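Etiquetas y promesas: galería de envases naranjas
Terno, cuaderno de envases cotidianos
Textos de Vasylyna Koval
Publicado el 26/08/2020

Desconfío de las etiquetas por costumbre, y de las que llevan una cifra grande, más. Esta entrega va de plástico naranja, de papel que se despega y de una promesa de duración impresa en chino sobre una banda roja. No es un análisis de laboratorio ni pretende serlo.

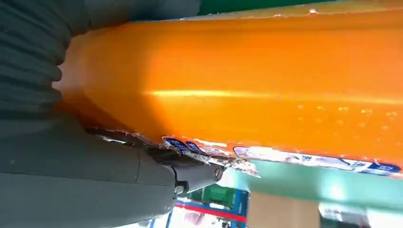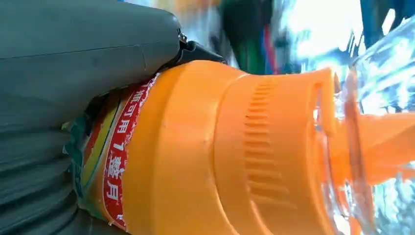

Envase naranja y etiqueta arrugada, las dos veces. En la segunda se lee 可用1整月, «dura un mes entero».

Sobre la promesa del mes

可用1整月 se traduce sin dificultad: se puede usar un mes entero. Lo interesante es el 整, «entero», que no hacía falta. Un mes ya es un mes. Cuando un fabricante añade «entero» está contestando a una objeción que el comprador todavía no ha formulado, y a mí eso me pone en guardia.

La pregunta que haría cualquiera es: ¿un mes de quién? Una persona que vive sola y una familia de seis no gastan igual. Tampoco gasta igual quien aprieta el envase con prisa que quien mide con el tapón. La frase de la banda roja no lo aclara. Puede que otra parte de la etiqueta sí lo haga, en letra pequeña, pero yo no la he leído y no voy a suponer a su favor.

Llevo desde marzo apuntando frases de este tipo. Tengo 147 en una libreta y he dejado de esperar que alguna venga con las condiciones al lado. Lo normal es un asterisco, y lo normal es que el asterisco lleve a una línea en el fondo del envase, impresa en un tono parecido al del plástico. Janaka Majumder, que me corrige las traducciones y de paso las opiniones, cree que exagero. Dice que la gente entiende «un mes» como una manera de hablar. Puede ser. Entonces que lo impriman como una manera de hablar, sin el número más grande que las demás palabras.

Sobre el color

Un plástico naranja y brillante no dice nada de lo que contiene. Parece una obviedad y sin embargo los lineales de los supermercados funcionan al revés: naranja para los cítricos, naranja para lo que quita grasa, naranja para las vitaminas, naranja para lo que «actúa con energía». He visto el mismo tono en un jabón, en un zumo y en un líquido para el coche. En la tienda Siriwardena, donde compro la mitad de lo que acaba en este cuaderno, había en el mismo pasillo dos botellas de tonos casi idénticos, y una era para beber.

También desconfío del brillo. En la primera imagen una franja de luz cruza la superficie y la deja amarillo pálido en esa zona. El mismo material, con otra luz, parecería más oscuro y más barato. Las fotos de catálogo juegan con eso todo el tiempo. Si un envase les gusta mucho en la pantalla, espérense a verlo en la balda de abajo del armario.

Me escribió una lectora diciendo que los plásticos teñidos protegen de la luz lo que llevan dentro. Algunos lo harán. No tengo manera de comprobarlo y ella tampoco me dio ninguna, así que lo dejo anotado como lo que es, una explicación que suena bien.

Sobre el papel

La etiqueta de la primera foto está levantada en algunos puntos, con una rendija de sombra en el borde superior. Hay trozos de papel blanco y gris rasgados al lado. En la segunda asoma un borde verde azulado, arrugado y con aspecto de roto. Soy incapaz de decir cuándo ni cómo llegó a ese estado ninguno de los dos papeles, y sospecho de cualquiera que lo deduzca de una foto.

Lo que sí puedo contar es mi experiencia con las etiquetas en casa, que es mala. Cuando se despegan, lo primero que se pierde suele ser lo que interesaba: la dosis, la advertencia, la fecha. El nombre del producto, impreso en grande y en el centro, aguanta hasta el final. Será casualidad, pero la tengo muy vista.

Hice una prueba casera con un limpiador de la marca Korent, en la cocina de mi hermana en Clirncombe. Dejé una botella junto al fregadero y otra en un estante alto. A las dos semanas la del fregadero tenía las esquinas levantadas y la otra seguía igual. Conclusión: el agua despega el papel. Ya lo sabía antes de empezar. Lo cuento porque me han pedido «pruebas» varias veces y creo que conviene que se vea lo poco que valen las que puede hacer una persona con dos botellas.

Hay quien defiende la etiqueta fácil de quitar por el reciclaje. La idea es que se separe limpia y que el plástico quede solo. De acuerdo, siempre que salga limpia. Las que yo intento arrancar se abren en capas, dejan una pelusa blanca pegada a la cola y obligan a rascar con la uña o con una cuchara vieja. He probado con agua caliente, con aceite y con el secador. El aceite es lo que mejor me ha ido, y después hay que quitar el aceite.

Sobre el tapón

La botella de la segunda foto lleva un tapón de rosca del mismo naranja que el cuerpo, con un collar ancho y una banda de estrías finas. Me parece lo más convincente de la pareja. Las estrías dan agarre y se entiende para qué están sin que ninguna frase lo anuncie. Con las manos mojadas se agradecen más que cualquier diseño liso de los que ganan premios.

Dicho esto, tapón y botella del mismo color tienen una pega pequeña. En un armario con poca luz no se distingue bien si está cerrado del todo. Prefiero los tapones de otro color y lo he dicho aquí tantas veces que algunos lectores me lo recuerdan antes de que empiece.

Queda la cuestión de si el tapón sirve para medir. Muchos fabricantes lo dan por hecho y escriben «un tapón» en las instrucciones. Un tapón hasta dónde, es lo que me gustaría saber. Hasta el borde caben cantidades muy distintas según el modelo. Si la promesa de duración se calcula con medio tapón y el comprador llena el tapón entero, el mes se le queda en quince días y encima pensará que la culpa es suya.

Sobre las botellas que se tumban

De una botella tumbada me interesa sobre todo el cuello. Los cuellos con un resalte moldeado, como el que rodea el cuerpo de la segunda, cerca del tapón, son más cómodos de coger, o eso se suele decir. A mí me parece que depende del tamaño de la mano. Janaka tiene las manos enormes y se le escurren todas por igual.

Las abolladuras pequeñas en el plástico no me preocupan. Hay compradores que descartan un envase por una marca en el hombro y se llevan el de detrás, y luego lo meten en una bolsa con latas. Me fijaría antes en la rosca y en si el precinto está entero, en los productos que lo traen.

Lo que me han escrito

La entrega anterior, dedicada a los botes con dosificador, trajo bastante correo. Contesto a lo que se repite.

Varios preguntan por qué no publico marcas ni precios. Publico las marcas cuando las leo con claridad y me parecen relevantes. Los precios cambian tanto de una tienda a otra que una tabla se quedaría vieja antes de que yo terminara de hacerla.

Otro lector sostiene que las frases de duración están reguladas y que, por tanto, serán ciertas. La primera parte dependerá del país. La segunda no se sigue de la primera. Me mandó un enlace a un foro con 1677 mensajes sobre el asunto; leí roughly los del principio y los del final y me quedé como estaba.

Alguien más quiere saber si guardo los envases. Guardo las etiquetas cuando salen enteras, o sea, pocas. Las pego en hojas de papel de estraza y anoto detrás la tienda. Los envases van al contenedor, salvo los de boca ancha, que uso para tornillos y botones.

Y hay una petición que se repite desde marzo: que diga de una vez qué producto recomiendo. No recomiendo ninguno. Si les dura un mes, enhorabuena. Apunten con rotulador el día en que lo abren y el día en que lo acaban, en el propio plástico, donde no haya papel. Es lo único que me ha servido para discutir con una etiqueta, y en mi casa la etiqueta ha perdido casi siempre.

Cómo mandar material

Acepto fotos de etiquetas en cualquier idioma, con tal de que se lea al menos una frase. Si viene con traducción, mejor, aunque la revisaremos igual. No hace falta que el envase esté limpio ni que la etiqueta esté entera. Indiquen en qué tienda lo compraron y cuánto les duró, si lo saben. Si no lo saben, déjenlo en blanco y no pongan «bastante», que tengo media libreta llena de bastantes.

Próxima entrega: bolsas de recambio y la frase «ahorra plástico».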